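Week 10: Does the Post-Credits Scene Do Any Work?
Notes for Screen Franchises and Their Audiences

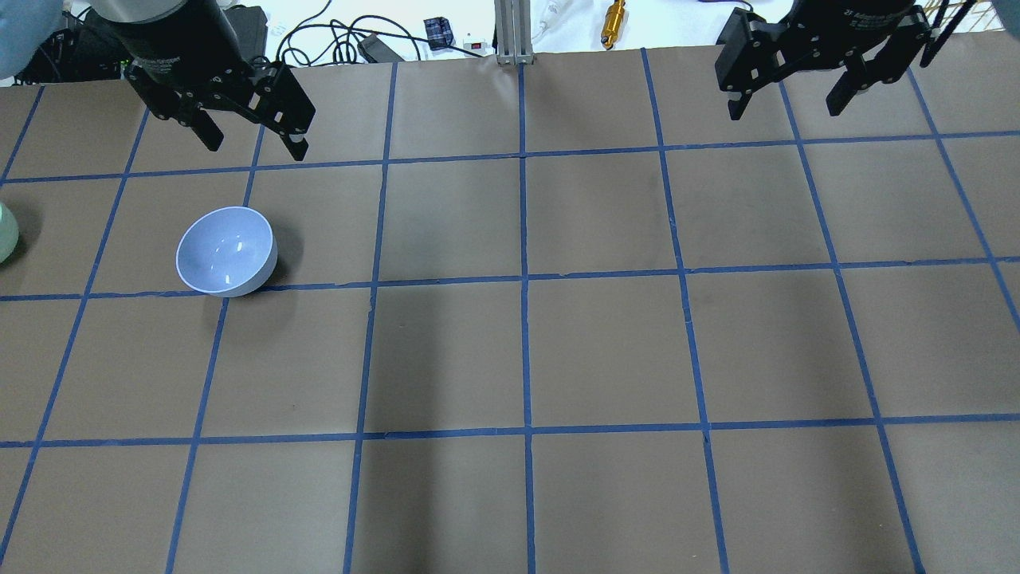 Ah-rin Min
Lecturer, Film and Media
Notes revised October 2025

Start with the claim you will meet in most of the reading: audiences stay through the credits because they are invested in what comes next. Maybe. People also stay because their friends are staying, or because the lights are still down and the coats are under the seat. Watching someone remain in a chair tells you very little about why.

Farkas on teasers

Tamás Farkas's paper is the one everybody cites. He surveyed 1163 moviegoers and reports that those who saw a teaser were keener on the sequel. Look at when he asked them. The forms were handed out in the lobby, minutes after the screening, to people who had chosen to sit to the end. Anyone who disliked the movie was probably in the parking lot by then. He does admit this, in footnote 2, and then carries on as if he hadn't.

The follow-up in December reached only 198 of the same people. Treat any percentage from that group with care.

Promise and delivery

A teaser is often described as a contract with the viewer. I don't find the word useful. Studios drop characters, recast them, or move the whole plot to a series, and no one gets their ticket money back. "Advertisement" does the job, though it sounds less impressive in an essay.

Our case is the Nungate trilogy. The first movie ends by showing the villain Kamel alive. The second ignores him completely. The third brings him back for one scene, with a different explanation of how he survived. Fans call this long-range planning – I'd want to see a dated script before agreeing.

For seminar

Read Farkas, methods section first. Watch the last 10 minutes of the first Nungate movie, credits included. Bring a page on one question: what would we need to know about the production to call the Kamel scene a plan? Plot summary doesn't count toward the page.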